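フレストルポルト・レパートリー劇団

フレストルポルト・レパートリー劇団（Flestolport Repertory Company）は、シルト川河口の港町フレストルポルトを本拠とする劇団である。常設の俳優集団を抱え、複数の演目を日替わりで上演するレパートリー制を守り続けている。旧税関倉庫を改装した大劇場と、隣接するムベキ・スタジオの二つの舞台を持ち、代表作に『ネルカヴァリ』がある。地元では単に「レップ」、古い観客には「倉庫」と呼ばれることも多い。

目次
1 概要
2 歴史
2.1 倉庫時代
2.2 ヘルヴィヒ体制
2.3 グリーンバーグ以後
3 劇場
4 上演方式
5 『ネルカヴァリ』
6 舞台美術と音楽
7 夏季公演
8 出版と資料
9 評価
10 関連項目

概要

劇団の中心にあるのは、同じ俳優が一週間のうちに王も門番も演じるという、昔ながらの一座の楽しさである。昼の回で喜劇の女中だった俳優が、夜には復讐劇の主役として現れる。常連の観客はその落差を目当てに通い、配役表が貼り出される日には切符売り場の前に列ができる。

座員は17名で、これに客演俳優、演奏家、裏方が加わる。座員の契約は原則として二シーズン単位で更新され、新人も入団した年から台詞のある役に就く。稽古場では先輩が後輩の代役を務めることも珍しくなく、主役級の俳優が小さな役の稽古相手を買って出る習慣は、この劇団の気風をよく伝えるものとしてしばしば語られてきた。

取り上げる戯曲は幅広い。エリザベス朝の史劇、十八世紀の風習喜劇、港町の方言による新作、子ども向けの音楽劇が同じシーズンに並ぶ。なかでも史劇の連続上演は人気が高く、数日にわたって全編を通しで見る観客のために、劇場の食堂が幕間専用の献立を用意する。魚のスープと黒パンという組み合わせは創設期から変わっていない。

歴史

倉庫時代

前身は、港湾労働者の互助会に属していた朗読の集まりである。冬のあいだ荷の動かない倉庫に長椅子を持ち込み、古い芝居の台本を役ごとに読み合わせていた。衣装も背景もなかったが、声の大きさだけは確かだったと伝えられ、のちの座員も「倉庫の声」を身につけることを最初の課題として与えられた。

読み合わせはやがて立ち稽古になり、立ち稽古は公演になった。初期の舞台は荷揚げ用の台をつないだもので、海側の扉を開けると本物の波音が入る。嵐の場面では扉を開け、宮廷の場面では閉める。この単純で見事な仕掛けが評判を呼び、近隣の町から船で見に来る客も現れた。税関が移転して倉庫が空くと、一座はそのまま建物を借り受け、職業劇団としての活動を始めた。

ヘルヴィヒ体制

初代芸術監督となったのが、演出家のベルント・ヘルヴィヒ（Bernd Hellwig）である。ヘルヴィヒは台本の読み込みに異例の時間をかけることで知られ、稽古の最初の二週間は俳優を椅子から立たせなかった。机の上で徹底的に言葉を洗い、そのあと一気に動きをつける方法は「座り稽古」と呼ばれ、劇団の看板となった。

ヘルヴィヒの時代には史劇の連続上演が実現し、客席はほとんど毎晩埋まった。とりわけ評価が高かったのは群衆の扱いである。少ない人数で戦場や市場を表すため、俳優は舞台を横切るたびに帽子や歩き方を変え、別の人物になって戻ってきた。観客はその早替わりを見破ろうと身を乗り出し、見破ってもなお拍手を送った。現在でも群衆場面の幕切れに拍手が起こるのは、この頃に根づいた習慣である。

一方で、新作に対するヘルヴィヒの態度は慎重だった。持ち込まれた台本には必ず自筆の返事を書いたが、舞台にかかったものは少ない。その返事の束は後に整理され、劇作を志す者にとって得がたい読み物となっている。登場人物の退場のさせ方について延々と論じた一通がよく引かれ、酒場の場面から端役をどう自然に帰らせるかという問題に、便箋六枚が費やされている。

グリーンバーグ以後

二代目のアンセル・グリーンバーグ（Ansel Greenberg）は、もともと同劇団の俳優であった。道化役で鳴らした人物だけに、就任すると喜劇の比重を大きく増やし、風習喜劇をほとんど歌うような速さで演じさせた。座り稽古は残したが、期間は一週間に縮められ、残りの時間は間合いの練習にあてられた。扉の開閉と台詞の語尾を合わせるだけの稽古が一日続いたという話は、当時の座員の回想に繰り返し出てくる。

グリーンバーグのもう一つの功績は、新作の委嘱を制度として整えたことにある。劇作家は一シーズンを劇団とともに過ごし、俳優の声を聞きながら書く。この仕組みから最初に生まれた大作が、ノエミ・オカフォー（Noemi Okafor）の『ネルカヴァリ』であった。

三代目には演出家ボンガニ・ムシマン（Bongani Msimang）が就いた。ムシマンは合唱と打楽器を積極的に取り入れ、史劇の戦闘場面を剣の打ち合いなしに、足踏みと声だけで構成して大きな反響を得た。倉庫の床は厚い木の板で、よく響く。建物そのものを楽器として鳴らしてしまう発想は、波音を芝居に招き入れた創設期の精神に通じており、古参の観客からも熱烈に歓迎された。

劇場

大劇場の客席数は878で、張り出し舞台を三方から囲む。最後列でも俳優の息づかいが届くほど舞台に近く、声の通りのよさは折り紙つきである。二階席の手すりには荷札を模した真鍮の座席番号が付けられ、これを目当てに早めに席に着く客もいる。

改装にあたって海側の大扉は残された。通常の公演では閉じられているが、演出上の必要があれば今も開けることができる。潮の高い夜の嵐の場面は特別な味わいがあり、潮見表を見て観劇日を選ぶ愛好家も少なくない。

隣のムベキ・スタジオは200席の小劇場で、客席を自由に組み替えられる。新作の試演、若手演出家の公演、子ども向けの音楽劇が主にここで行われる。二つの劇場は屋根つきの渡り廊下で結ばれており、同じ晩に両方の舞台に出演する俳優が、衣装のまま廊下を駆けていく。休憩時間の中庭からその姿を見かけることができるのも、この劇場ならではの喜びである。
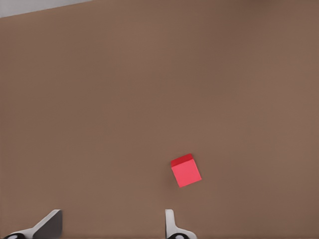
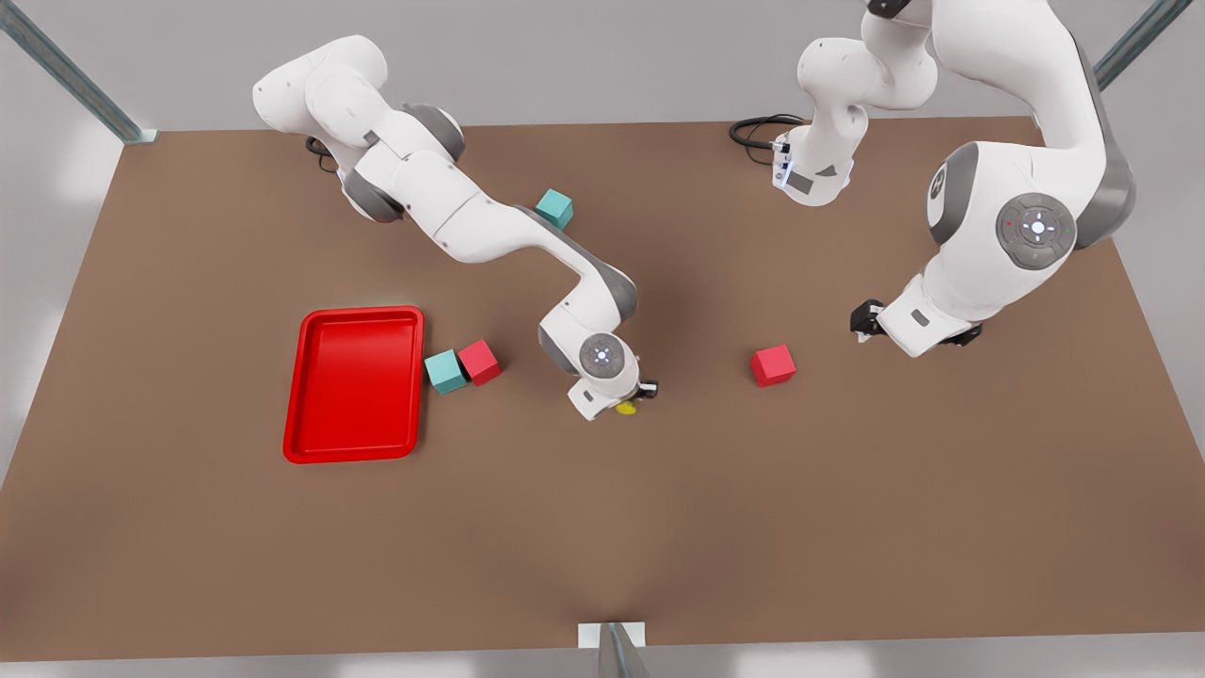
茶色いテーブルのCG画像。1点目に赤い小さな立方体、2点目に白いロボットアーム2本。

上演方式

シーズン中は常時五つの演目が動いている。同じ作品が二晩続くことはまれで、装置は毎日組み替えられる。昼の回と夜の回で演目が異なる日には、裏方が終演直後から舞台に入り、夜の開場までに転換を終える。転換作業は月に一度公開され、この回の見学席は本公演に劣らない人気がある。釘をほとんど使わず楔で留める組み方は、船大工の技法を受け継いだものである。

演目はシーズンの途中でも入れ替わる。評判のよい作品は次のシーズンに持ち越され、配役を替えながら何年も生き続ける。若い恋人を演じていた俳優が、やがて同じ作品の父親役に回り、さらに後には祖父の役で戻ってくる。その変遷を客席から見守ることは、レパートリー制の最も豊かな楽しみといってよい。

代役の制度も独特である。主要な役には必ず控えが置かれ、控えの俳優には各演目につき最低一度の本番が保証されている。この回は「裏の日」と呼ばれ、通常の配役とはまったく違う解釈が見られるため、作品を知り尽くした観客ほど楽しみにしている。裏の日の好演から正式な配役に昇格した例も多い。

『ネルカヴァリ』

『ネルカヴァリ』はオカフォーによる三幕の戯曲で、劇団の歴史のなかで最も愛された新作である。題名は劇中に登場する架空の島の名で、海図に載っているのに誰も上陸したことがない。物語は、この島の灯台守に任命された一家が、出発を待って港の宿に滞在するところから始まる。船はなかなか来ず、一家は宿の仕事を手伝い、土地の人々と親しくなり、長女は婚約までしてしまう。第三幕でようやく船が着いたとき、誰が乗り、誰が残るのかが静かに決まっていく。

筋だけを見れば穏やかな芝居だが、台詞の機知は抜群で、とくに第二幕の夕食の場面は喜劇として絶品である。七人の登場人物がそれぞれ別の相手に話しかけながら、ひとつの皿を回していく。会話の糸は六本に分かれ、皿が一周したところでぴたりと一つに結ばれる。初演の稽古では、この場面のためだけに楽譜のような進行表が作られた。

初演の演出はグリーンバーグ、宿の女主人は看板俳優のグウェンドリン・コワルチク（Gwendolyn Kowalczyk）が演じた。コワルチクの女主人は、客の荷物を持ち上げる仕草だけでその人の懐具合を言い当てるという場面で毎回大きな笑いを誘い、幕切れの長い沈黙では客席を完全に静まらせた。以後の配役はいずれもこの演技を出発点としており、後任の俳優たちは、荷物の持ち上げ方をどう変えるかに知恵を絞ってきた。

ムシマンによる再演版では、港の場面に合唱が加わり、第三幕の船の到着が大扉の開放とともに演じられた。暗い海から本物の夜風が吹き込み、舞台の灯が揺れる。観客の多くがこの瞬間を生涯の観劇体験に挙げている。初演版と再演版のどちらを好むかは劇場の食堂で今も尽きない話題であり、両者を交互に上演したシーズンもあった。

舞台美術と音楽

ヘルヴィヒ時代の美術は簡素を極め、椅子と布と梯子でほとんどの場所を表した。梯子は塔になり、橋になり、ときには馬になった。グリーンバーグはこれに色彩を加え、喜劇では扉の色を人物ごとに塗り分けた。間違った色の扉から出てしまうことそのものが笑いになるという趣向で、観客は扉が開く前から期待に胸を躍らせたのである。

衣装部は過去の衣装をほぼすべて保管し、仕立て直して使う。王の外套が次の芝居では宿の壁掛けになり、さらに切り分けられて道化の上着になる。長く通った観客なら、布の柄から以前の芝居を思い出すことができる。裏地には着用した俳優の頭文字が縫い込まれており、何代にもわたる名が連なった上着は、舞台に出るだけで一座の歴史を背負っている。

音楽は生演奏が基本である。演奏家は舞台脇の旧検量所に陣取り、俳優の呼吸に合わせてその場で長さを調節する。ムシマンの就任後は打楽器の編成が大きくなり、鎖、樽、帆布など港にゆかりのある品も楽器として用いられるようになった。帆布を振って出す低い風の音は実に美しく、音だけを聴きに来たくなるほどだという声もある。

夏季公演

8月には大劇場を離れ、シルト川をさかのぼる巡回公演が行われる。装置を平底船に積み、川沿いの町や村で一晩ずつ上演していくもので、演目は明るい喜劇と短い史劇の二本立てが多い。舞台は船の甲板、客席は岸辺の草地である。対岸から見物する人々のために、俳優がときおり背中側に向かっても台詞を放つのが慣例となっており、これが出るとどちらの岸からも歓声が上がる。

巡回の最終日は上流の町で迎え、座員全員による寸劇の会が開かれる。台本は当日の朝に書かれ、普段は舞台に立たない衣装係や照明係も出演する。記録は残さない決まりで、内容を知るには行って見るほかない。

出版と資料

劇団はシーズンごとに『フレストルポルト劇場年鑑』を刊行している。全演目の配役、代役の出演日、舞台写真、上演時間、劇評の抜粋に加え、使用した小道具の一覧まで収めた詳細なもので、演劇史の資料としても読み物としても抜群に面白い。索引は俳優名、役名、作品名のほか、舞台に登場した動物や食べ物からも引くことができる。

年鑑の編集はコワルチクが引退後に引き受け、注釈の充実ぶりは彼女の代で頂点に達した。台詞の言い間違いが名場面になった例を集めた欄はとくに人気が高く、後に一冊にまとめられている。初期の号は部数が少なく、古書店でもめったに見かけない。

資料室は渡り廊下の上階にあり、演出台本、衣装の下絵、ヘルヴィヒの書簡などを所蔵する。演出台本には消しゴムで消された書き込みの跡まで残っており、ひとつの台詞が決まるまでの迷いを間近に追うことができる。目録は2021年4月13日に公開され、収録点数は2451である。閲覧は予約制で、研究者に限らず誰でも申し込める。

評価

言葉の明瞭さと群衆場面の活気は、三代の芸術監督を通じて一貫して称賛されてきた。古典を古びたものとして扱わず、今朝届いた台本のように演じるという評言がよく用いられる。喜劇の速度についてはグリーンバーグ時代に「速すぎて笑う暇がない」との批判もあったが、二度三度と足を運んで聞き逃した台詞を拾う観客が増え、結果として常連層を厚くした。

ムシマンの音楽的な演出に対しては、台詞が太鼓に埋もれるという指摘と、韻文の拍がはじめて体で分かったという絶賛の両方がある。張り出し舞台に近い席ほど後者の意見が多いとされ、切符売り場では史劇の前方席から先に売れていく。

関連項目

レパートリー・シアター
張り出し舞台
史劇
風習喜劇
劇場年鑑
ノエミ・オカフォー
ムベキ・スタジオ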